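Der Plan auf den Fliesen

Das Modul hieß Garnudico, und ich hatte es drei Monate lang nur mit Klötzchen gefüttert. Klötzchen sind geduldig. Sie liegen da, haben sechs Seiten, und jeder Planer der Welt sieht gut aus, solange er Klötzchen stapelt.

Am 2. April 2024 schrieb mir Vestov, die Aufnahmen seien auf dem Server: 1.422 Clips, alle aus Kopfhöhe, lauter Leute beim Möbelbauen. Ich vergaß den Tee. Ich vergaß auch das Abendessen, aber was für ein Abend!

Clip 120 ließ ich zuerst laufen. Ein Metallgestell auf Fliesen, zwei Hände an der Querstrebe, davor die durchsichtige Box mit Schrauben und Kleinteilen. Garnudico zeichnete seine Linien über das Standbild, dünn und grün, und schrieb darunter: »Strebe gehalten. Nächster Schritt: offen.«
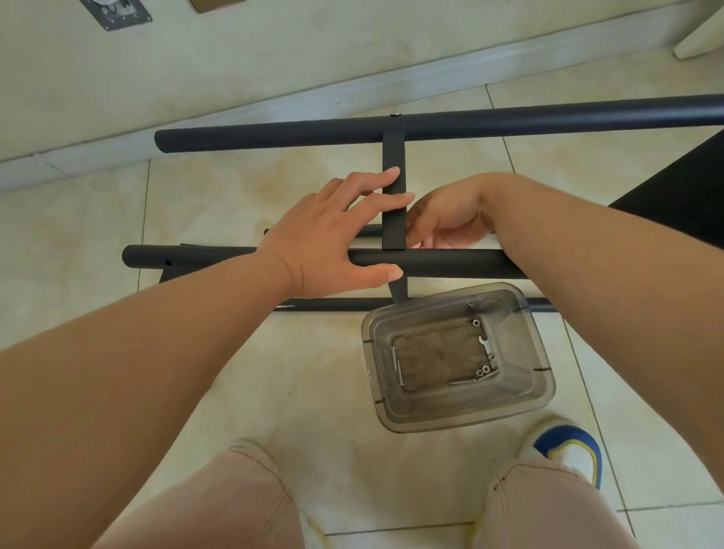 Offen

Ich las das Wort bestimmt 13-mal. Im März hätte das Modul an dieser Stelle noch frech geraten, Schraube greifen, Konfidenz hoch, fertig. Jetzt hielt es drei Pläne nebeneinander in der Schwebe und wartete auf die Finger. Die rechte Hand war unter die Strebe gekrümmt, die linke lag flach darauf, und das Programm überlegte: anheben? drehen? nur festhalten?

»Komm schon«, sagte ich zum Monitor und tippte auf Weiter.

Bild für Bild schob sich die Wahrscheinlichkeit hinüber zum Drehen. Mehr als 2.471 Zeilen Protokoll rauschten durch, und mittendrin verwarf Garnudico zwei seiner Pläne, ganz ohne Fehlermeldung, so wie man einen Satz streicht, weil einem ein besserer einfällt.

Ich sprang auf und lief einmal um den Schreibtisch. Dann setzte ich mich wieder hin, nannte den Branch »ikance« und startete Clip 121.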